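Dedeo Wipe-Down Tablecloth, Light Gray: Review After 14 Months

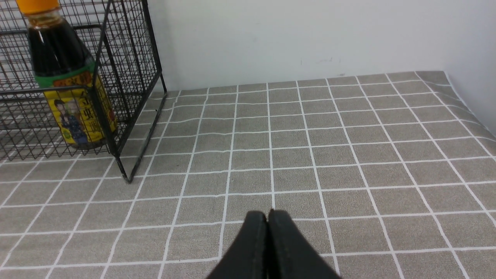
I bought the Dedeo cloth in August of last year to replace a vinyl one that had gone sticky and cracked along the folds. I wanted something that would survive two kids, a sewing machine and a lot of soup. Mine is the light gray with the grid of thin white lines. There is a plain version too, but I use the lines for squaring up fabric before I cut it. They are good enough for napkins and tote bags. I would not trust them for a shirt, because the lines ripple wherever the cloth isn't lying flat, and if it runs up against a wall, the edge curls and takes the grid with it. Buy the size that fits your table, or trim it. It cuts cleanly with ordinary scissors and the edge has not frayed.

Stains: coffee, tomato and washable marker came off with a damp rag. Turmeric left a yellow shadow that took roughly two weeks to fade. Ballpoint ink is permanent, at least on mine. The mottled color hides crumbs better than I would like, so I wipe it after dinner whether it looks dirty or not.

Heat: the care sheet says to use a trivet, and you should. A casserole dish left a dull patch near my chair that has never gone away.

Washing: cold, gentle cycle, hang to dry. I have done this four times. It comes out with creases, and they take a couple of days to drop. Ironing on low from the back helps a little.

I also tried the Tarosier cloth, which costs less. It is thinner, slides on a varnished table and smelled strongly of plastic for a week. My sister has the Kļaviņa linen and it looks much nicer than either of these, but it has to be washed after every spill.

Shipping from the Taltville warehouse was slow. The first one arrived with a pulled seam -- Benedikt Vogler in customer service sent another and didn't ask for the bad one back. That one now covers the workbench in the garage.

Four stars. I took one off for the heat mark and the creases.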